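Trilel card log tools – readme

Last touched Fri 5 April. Read the known problems part before you file anything, most of it is already in there.

What this is

A small set of scripts plus a data file. The scripts take the tap logs off the door and counter readers at the Flovwood building and turn them into one clean table. The data file is the table itself, for February only, with the card numbers swapped out. If you just want the table, skip to Files.

Started as a way to stop doing this by hand every month in a spreadsheet. Grew a bit.

What you need

Python, any version from the last few years. No extra packages. A folder with the raw logs, one file per reader per day. The reader box writes these by itself, don't rename them, the date is in the name and the script reads it from there.

If your logs come from the old Mendes boxes, run the convert script first. Those use semicolons and put the hour before the date. Newer ones are fine as is.

Running it

Put the logs in the folder called in. Run clean, then join. Output lands in out. Takes under a minute for a month of logs on a normal laptop. It overwrites whatever was in out without asking, so move your stuff first.

There is a settings file. Only three lines matter in it: the folder, the time zone, and the gap. The gap is how many seconds have to pass before a second tap of the same card counts as a new tap. Default is 20. We tried shorter and got a lot of doubles – people hold the card on the reader, nothing beeps right away, they lift it and try again.
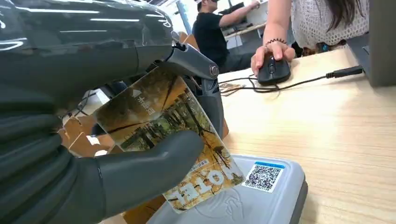

Longer gaps eat real taps, mostly at the counter where somebody pays for two things one after the other. So 20 it is, change it if your place is different. The doors could live with a longer one. A separate gap per reader is on the list, not done.

Files

taps.csv – the main table, one row per tap
readers.csv – reader id, floor, door or counter
closed.csv – days the building was shut
notes.txt – odd stuff, by date, not complete

Columns in taps.csv

time – local time, to the second
reader – matches readers.csv
card – made-up id, see below
result – ok, refused, or unread
wait – milliseconds from card seen to answer, blank if unread

Unread means the reader saw something and gave up. Could be a card pulled away too soon, could be a phone or a second card in the same wallet. No way to tell from the log so please dont treat it as one thing.

The wait column is capped at 900. Anything slower gets written as 900 by the reader itself, so a pile of rows at exactly that value is the cap and not a real bump. Don't take an average over it. Median is ok.

Card ids

The real numbers are gone. Each card got a random id for the month and the list that linked them was deleted after the join. 119 cards in the table. One person can have more than one card, and visitor cards get handed back and reused, so cards are not people. Please don't try to work out who is who. Small building, it wouldn't be hard, that's why we're asking.

Known problems

– The clock on the back door reader ran slow for the first part of the month. Up to 42 seconds off by the time it was reset. Not corrected in the table.
– Refused taps at the counter don't say why. Low balance and expired card look the same.
– Hilteck readers log a tap at startup with no card. The clean script drops these, but only if the row is the first of the day. A restart at noon gets through.
– Second floor reader has no rows on two of the weekdays. Cable. It wasn't a holiday.
– If a log file is empty the join script crashes with a mesage about columns. Delete the empty file and run again.
– Daylight saving is not handled. Doesn't matter for this month, will matter later.

Not in here

No amounts from the counter, no names, no video, nothing from the parking gate (different system, different owner). Don't ask for March yet, the export is half done and the format changed partway through.

Using it

Scripts are free to use and change. The table is for teaching and for testing your own log tools. Say where you got it. If you fix something send the fix back, plain text patch is fine, short note on what it was doing wrong before.

To do

– gap per reader
– better error for empty files
– merge convert into clean so theres only one step
– finish notes.txt, second half of the month is mostly blank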